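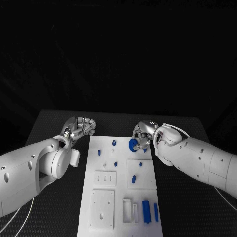 Kraulen lernt man an einem Wochenende, schrieb Sajib Weerakoon unter meinen letzten Eintrag, man müsse nur aufhören, den Kopf aus dem Wasser zu heben, der Rest ergebe sich. Ich habe den Kommentar freigeschaltet und eine Weile angesehen. Der Rest ergibt sich bei mir seit Mai.

Zur Erinnerung für alle, die neu dazugekommen sind: Ich schwimme Brust, seit ich sechs bin, und zwar so, wie meine Großmutter es tat, mit trockener Frisur und dem Gesichtsausdruck einer Person, die im Wasser einen Termin hat. Damit kommt man durch jeden Badesee. Man wird allerdings von Leuten überholt, die schlafen. Im Frühjahr bin ich von einem Herrn mit Schwimmbrett und sichtlich neuer Hüfte überholt worden, und am selben Abend habe ich mich für den Kurs angemeldet.

Der Kurs findet im Prergate-Bad statt, einem Bau mit gelben Kacheln und einer Uhr, die vor dem Umbau falsch ging und nach dem Umbau wieder. Wir sind eine kleine Gruppe Erwachsener, die sich gegenseitig nicht beim Ausatmen zusehen will. Pilar Yáñez leitet das Ganze vom Beckenrand aus und trägt dabei Wollsocken in Badelatschen. In der ersten Stunde durften wir nicht schwimmen. Wir standen brusthoch im Wasser, legten das Gesicht hinein und machten Blasen. Ich habe ein abgeschlossenes Studium.

Blasenmachen ist schwerer, als es klingt. Der Körper hat sich über Jahrzehnte darauf eingestellt, unter Wasser die Luft anzuhalten, und sieht überhaupt nicht ein, warum er sie ausgerechnet jetzt hergeben soll. In der dritten Stunde hatte ich es begriffen, in der vierten wieder vergessen.

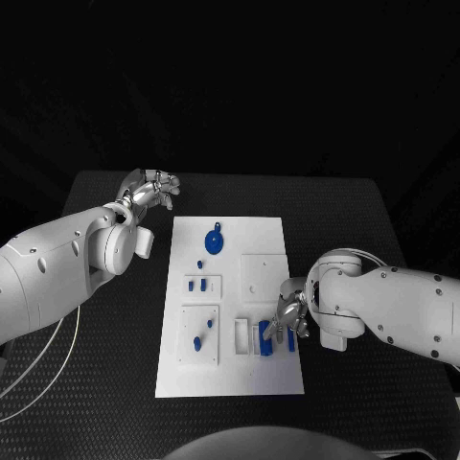
Die Sache mit der Atmung

Man atmet beim Kraulen zur Seite. Das steht in jedem Buch und stimmt auch. Im Buch steht aber nicht, welche Seite, und dort liegt mein Problem. Nach rechts geht es einigermaßen. Nach links drehe ich nicht den Kopf, sondern gleich mich, und liege dann auf dem Rücken und betrachte die Deckenbeleuchtung. Pilar nennt das »interessant«. Sie nennt vieles interessant.

Selvaraj, der auf der Nachbarbahn denselben Kampf führt, hat sich für eine radikale Lösung entschieden und atmet gar nicht. Er kommt damit siebzehn Meter weit, dann steht er auf und sieht aus wie jemand, der eine schlimme Nachricht bekommen hat. Ich beneide ihn um die Konsequenz. Mein eigener Rekord im halbwegs ordentlichen Stil lag im Sommer bei 19 Metern, gemessen an den Fugen, also mit einer gewissen Großzügigkeit in der letzten Phase.

Die Brille ist übrigens keine Nebensache. Ich besitze inzwischen zwei. Die erste, eine Clilstead, saß so fest, dass ich noch beim Abendessen aussah wie ein Waschbär, und meine Familie hat das ausführlich gewürdigt. Die zweite ist bequem und läuft voll. Ich wechsle je nach Stimmung. 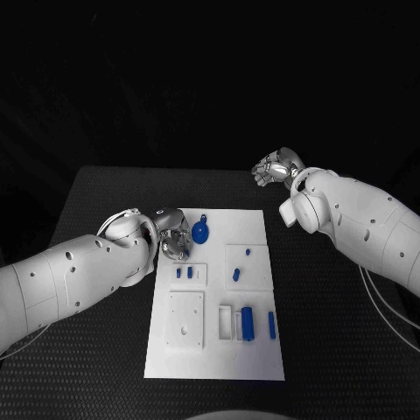
Muss man für so einen Kurs schon schwimmen können?
Wer sich ohne Angst im tiefen Wasser halten und eine Bahn in irgendeinem Stil schaffen kann, ist richtig. Für alle anderen gibt es den Anfängerkurs am Nebenbecken, dort ist das Wasser wärmer und die Stimmung besser.

Das werde ich nämlich ständig gefragt, meistens von Leuten, die sich dann nicht anmelden. Die zweithäufigste Frage ist, ob man davon abnimmt. Man bekommt davon Hunger. Ich habe nach der Stunde schon eine Portion Pommes gegessen, bevor ich gemerkt habe, dass ich sie bestellt hatte.

Zum Beinschlag nur so viel: Er soll aus der Hüfte kommen, locker und gleichmäßig, die Füße wie kleine Flossen. Meine kommen aus dem Knie und arbeiten gegen mich. Bei der Übung mit dem Brett, nur Beine, keine Arme, bin ich einmal rückwärts geschwommen. Pilar hat das den anderen gezeigt, weil sie es in ungefähr 17 Jahren Unterricht noch nie gesehen hatte. Es war interessant.

Und dann war da der 20. November, ein Freitag. Das Bad war fast leer, draußen Schneeregen, drinnen dieser Chlorgeruch, der einem bis ins Büro folgt. Ich bin losgeschwommen, ohne mir viel dabei zu denken, habe rechts geatmet und rechts geatmet und wollte gerade über das Abendessen nachdenken, 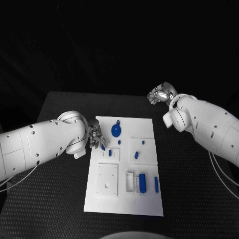 als ich mit der Hand gegen die Wand stieß. Die Wand am anderen Ende. Fünfundzwanzig Meter, ohne Stehen, ohne Rückenlage, ohne Deckenbeleuchtung. Ich habe mich umgesehen, ob es jemand bemerkt hat. Auf der Nebenbahn zog eine Dame in geblümter Badekappe vorbei, die nach Auskunft von Pilar 91 ist und jeden Tag kommt. Sie schwamm Kraul. Sie atmete links.

Den Rückweg habe ich dann in Brust gemacht, mit trockener Frisur.

Nächste Woche sollen wir die Rollwende üben. Ich habe mir Videos dazu angeschaut und würde gern wissen, wer sich das ausgedacht hat und ob er Angehörige hatte. Selvaraj hat schon angekündigt, dass er an dem Abend erkältet sein wird. Sajib, falls du das liest: Die Bahn neben mir wäre also frei, bring eine Nasenklammer mit.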